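Roscombe building walk, March, with my comments

Walked by me, starting at 7:30 in the morning before the studio people came in. Hanne Räsänen joined me for the upstairs half. OK means OK. Anything else has a comment, and yes I know the comments got long again.

1. Front door and lock
OK. The closer is slamming a bit, so I backed the screw off a quarter turn and it's a lot nicer now. If it starts staying open in the wind, tell me and I'll put it back.

2. Entry mats
FIX. The big one has a curled corner and I caught my toe on it twice in one walk, which tells you something! I flipped it over for now. A new one is on the Hijazi order with the paper towels.

3. Exit signs
OK downstairs. Upstairs, the sign by the back stairs is lit but so dim that Hanne thought it was off. New battery and bulb kit, please. I held the test button for 30 seconds on each of them and they all stayed on.

4. Emergency lights
OK except the one outside the restroom, which came on, thought about it, and quit. That unit is older than my truck. Replace the whole thing, don't bother with a battery.

5. Fire extinguishers
All 6 are on their hooks, pins in, needles in the green. The tag on the kitchen one was last initialed by somebody with handwriting worse than mine, so I initialed it again. Please quit hanging aprons on it. I moved two aprons and a tote bag.

6. Stairs and handrails
FIX. Back stair rail wiggles at the top bracket. I tightened it and it still wiggles, so the screw is just spinning in the hole. It needs a longer screw or a plug, and I'd like it done before the spring open house (there'll be kids hanging off that rail, there always are). Treads are fine. The yellow tape on the bottom step is peeling but it'll last till summer.

7. Floors and doorways
Mostly OK, and this is the part I get picky about. What I look for is any spot where one kind of floor meets another, plus how much light there is on each side of the doorway. Your eyes take a second to adjust and your feet don't wait for them. Run your shoe across the joint. If you can feel a lip, write it down. Shiny floors get a second look from down low, where you can spot wax buildup you'd never see standing up.

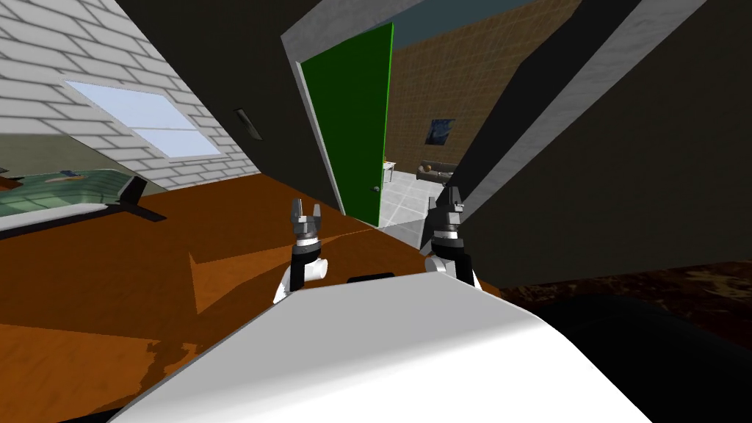
Item 7: glossy wood floor, with gray tile in the next room.

Floors in our building: the strip at the studio door is tight, no lip. The one going into the kitchen has a screw head sticking up just enough to snag a sock. I drove it down with the screwdriver on my pocketknife, but check it next time. Also, whoever is using the spray polish in the hallway, please stop. It's like a skating rink by the coat hooks. Plain water and a little of the Stadus cleaner is plenty.

8. Cords and outlets
FIX. There's a space heater plugged into a power strip in the upstairs office. I unplugged it. It got plugged back in before I finished the walk. I unplugged it again and took the strip with me, so if you're looking for it, come see me and we'll have a talk. Outlet by the kitchen sink trips and resets the way it should.

9. Kitchen
OK. Hood filter is greasy and I've got it soaking. Fridge was at 34, a touch colder than I'd set it but the milk was fine.

10. Storage room
Better than last time! You can see the electrical panel now. Keep the floor in front of it clear, all the way, and that includes "just for the afternoon." The paint cans on the top shelf need to come down low. I'm not climbing up there again.

11. First aid kit
Short on the small bandages and the burn gel is dried up. Both are on the list.

12. Roof and gutters
Looked from the ground only. Downspout at the north corner is loose. The Lunotden folks quoted around 4,000 for all new gutters, and I think we can get another couple of years out of these with a strap and some patience. Kyrylo Hrytsenko has a tall ladder and says he'll hold the bottom if I go up, so I asked if we could do that the other way around.

Still open: mat, dim exit sign, emergency light, stair rail, paint cans, first aid refill, downspout. The rail goes first. Initial next to whatever you finish and leave the sheet on the clipboard by the mop sink.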